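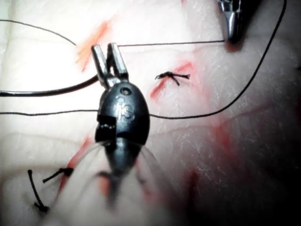 Suture practice: thread keeps looping back on me
Bench Skills board – Knots and Thread – 12 replies, 1,753 views

slackline_sue
Fourth evening on the practice pad and I'm still losing to a piece of string. Black thread, jaws open, second instrument holding the taut end off to one side, and the long end swings out in a big lazy curve and comes home to the wrong side of the jaws. I've tried a shorter tail. I've tried swearing. Is it the thread or is it me?

gutstring64
It's you. Sorry. It's all of us, if that helps. How long is your working length?

slackline_sue
Whatever comes off the spool before I get bored. Call it a forearm.

gutstring64
There's your loop. Cut it to half that and pull the short side snug before you go fishing for the long side. With one stretch taut between the two tips you've got something to wrap around.

mattress_stitch
Disagree. Half a forearm is fine for one knot and then you're rethreading all night. Keep the length, park the slack on the side you aren't working. The curve is your friend if it's already lying where the jaws will close next.

gutstring64
"The curve is your friend" is how I ended up with a knot the size of a raisin.

mattress_stitch
A secure raisin, though.

padfoot_b
What thread are you on? I had the Kimer practice spool and it remembered every bend it had ever been in. Switched to Filali and most of my looping problem went away, along with my lunch money.

slackline_sue
Kimer. Bought 1,000 yards of it in August because it was on sale, so that's my retirement sorted.

padfoot_b
Run a length between your fingers before you start. Takes some of the curl out. Some.

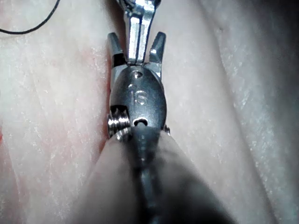

Other thing I'd look at is how far off the surface you're working. I used to bury the tips in the pad, and on a soft one with folds in it you end up pinching the fold along with the thread. Then you pull, everything moves, and you think the knot's tight. Come up a little before you close.

mattress_stitch
Agree with padfoot on that one. The Bridivico pads are bad for it, very squashy.

gutstring64
Mine's a Proltura and it's basically a doorstop. Never pinched a thing. Never enjoyed it either.

slackline_sue
OK, update. Cut the length down, pulled the curl out, stayed up off the pad. Got three decent knots and one raisin.

mattress_stitch
Was the raisin secure?

slackline_sue
Couldn't get it undone with both hands, so I'm leaving it in. Trying your way with the long tail tomorrow.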